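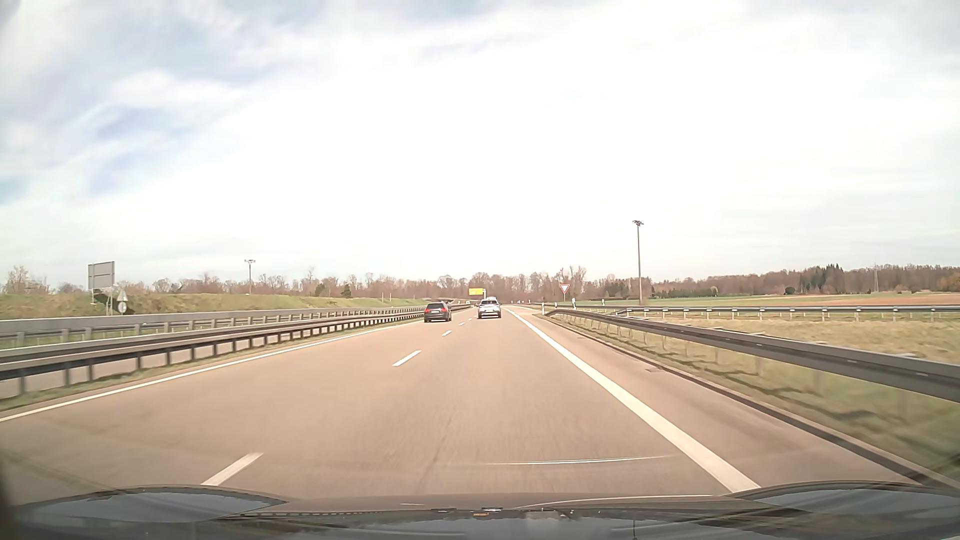

The party was supposed to start at two, and by noon the mermaid still hadn't called.

I should say that I'd booked her back in February, through a little company in Kondville named Idix, and that they'd been lovely about everything, right down to asking whether my daughter preferred a green tail or a purple one. (Purple, naturally. At six years old, everything is purple.) I'd hung the paper seaweed, I'd frosted the cupcakes blue, and I'd filled a wading pool with 77 plastic fish, which I know because the bag said so and my daughter checked, twice, out loud.

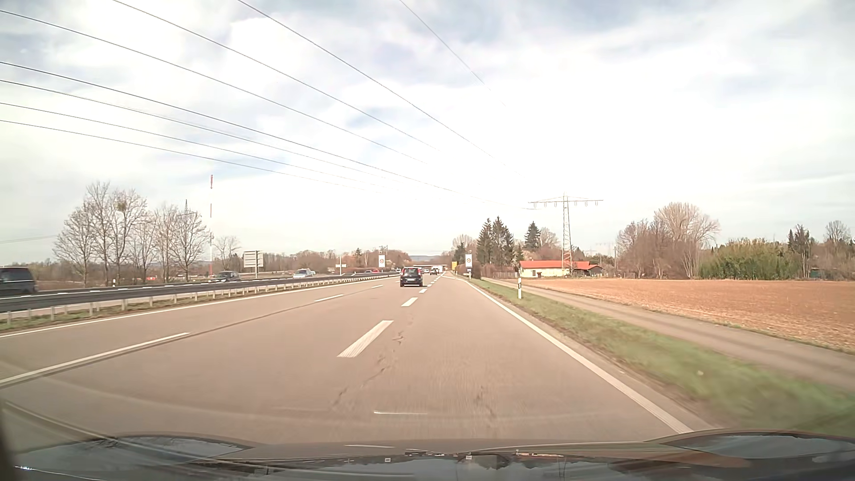 When the phone finally rang, it was a very polite woman telling me she was in Memberg, at the wrong house, in full costume, and that an elderly gentleman had kindly given her lemonade.

"I can be there in an hour," she said. "The trouble is, I can't really drive in the tail, and the zipper's stuck."

Well, I had roughly an hour of games in me, if I stretched them. We played musical towels. We fished out all the fish and put them back, and then, because the children insisted, we did it again. Somebody cried over a crab.

She came up the walk at last in a purple tail slit neatly up the back with the old man's garden shears, wearing tennis shoes underneath, and my daughter ran straight to her and took her hand.

"You grew feet," she whispered.

"Just for today," said the mermaid, and asked where we kept the cupcakes.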